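Teaching a robot arm to put the shopping away

The robotics group at Oswood has a new paper out, and it is a lovely, patient piece of work. Sosina Shiferaw and her colleagues wanted to know whether an arm could learn to fill a basket from fewer human demonstrations, provided those demonstrations were chosen with a bit more care - and it seems it can.

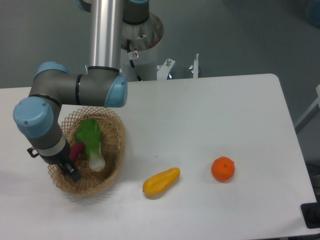
Randel Bulletin, Issue 117, page 4

Their method, which they have named Kyei, looks through a large pile of recorded attempts and keeps the ones that differ most from each other. The group began with 1172 recordings of people guiding the arm through the job, and Kyei picked out 566 of them for training. The arm taught on that smaller set did as well in testing as one taught on the whole lot, and it coped rather better when the things on the table had been moved.

Basket work is harder than it sounds. A bok choy and a tangerine are very different shapes to take hold of, and a woven rim is easy to catch on the way in or out, so the gripper has to come down over the right spot and stay fairly upright as it goes.

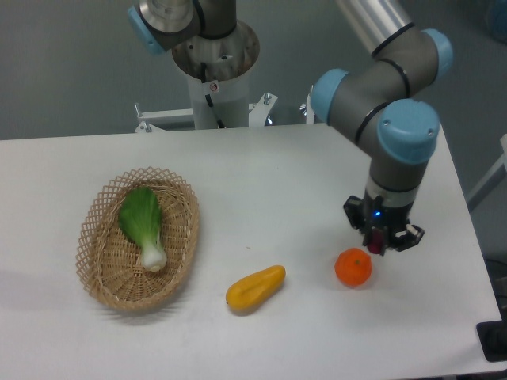 What comes next

Shiferaw would like to try the same approach on cupboards and drawers, and the group hopes to start in October. The recordings will be shared through the Prondell archive, along with notes on how each one was made.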